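Does anyone finish the prints they buy?

gcrabtree_alfie
Okay so I need a ruling from this board. Over the last few years I've bought an embarrassing number of art prints, and most of them live in tubes behind my bedroom door. My wife asked me to either hang them or stop buying them, and I got all motivated and priced out framing. The frame shop near us quoted me 700 bucks for 2 posters. Two! I paid less for the couch they'd hang over.

So what do normal people do here? Frames from the craft store, poster hangers, thumbtacks like it's my freshman dorm? The walls are plaster and I'm a renter, which I know changes things.

mudroom_molly
Craft store frames, wait for the half-off sale, buy a size up and get a mat cut separately. My whole stairwell is done that way. The only one I ever took to a real framer was my grandmother's watercolor, and I don't regret a penny of that one, but a poster is a poster.

Pisumov
Going to disagree with Molly a little. The cheap frames are fine until you get into the big sizes, and then the plastic front bows and you get that funhouse mirror thing every time the lamp's on. Past 24x36 I'd skip frames and go fabric. Get the picture printed on cloth and you can stretch it, hang it off a dowel, throw it over a table, whatever. It doesn't glare and you can roll it up when you move.

gcrabtree_alfie
Fabric?? Like a tapestry? I had one of those in college and it smelled like a basement the entire time I owned it.

Pisumov
Ha, no, they've come a long way. I mean a painting reproduced on cloth. The blues and yellows stay really strong when it's done right, and big brushstrokes suit it better than fine detail does.
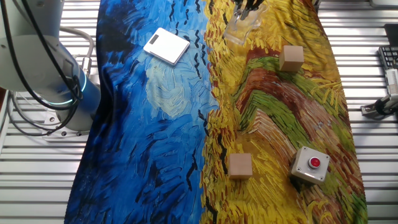
2 min read

gcrabtree_alfie
Huh. Okay, that's a lot more color than I was picturing. I figured it would all go kind of gray and sad. Does it wrinkle though? I'm not a man who owns an iron.

Pisumov
It'll wrinkle if you fold it. Roll it on a tube with the picture side out – people always do it the other way – and most creases drop out after a few days of hanging. A steamer on low from the back gets the rest. Test a corner first.

old_etine
I'm going to be the grump. Cloth prints fade. I had one in a south-facing room and by the second summer the reds had gone the color of canned salmon. Paper behind UV acrylic in the same room looks the way it did when I hung it. If you like the picture, protect it. If you don't like it enough to protect it, why is it on the wall?

mudroom_molly
Because it's pretty and it's Alfie's living room, Etine, it's not the Louvre!

old_etine
He asked for a ruling. I ruled.

Gareth Greenwood
Long-time lurker, I worked in a frame shop for 8 years. You're both kind of right. Sun kills everything eventually, and good acrylic buys you time, but so does hanging the thing on the wall that doesn't face a window, which is free. On the quote, ask what's in it. A lot of that price is usually the molding and the glazing. Ask for a plain black metal frame with regular acrylic and I'd bet the number drops a lot. Don't be shy about it, we got asked all day long.

And for plaster walls, please don't use the sticky strips. I've seen them take off a chunk the size of a dinner plate. Put a bit of painter's tape down, drill a small hole through it slowly, and patch it when you move out.

gcrabtree_alfie
Gareth, thank you, I had the sticky strips in my online cart as I read that. Removing them now.

Current plan: metal frames for the two I like best, one big cloth one for over the couch (north wall, so settle down Etine), and the rest get given away. My wife has been told and is "cautiously optimistic."

old_etine
North wall is acceptable.

mudroom_molly
What's in the giveaway pile? Asking for my stairwell.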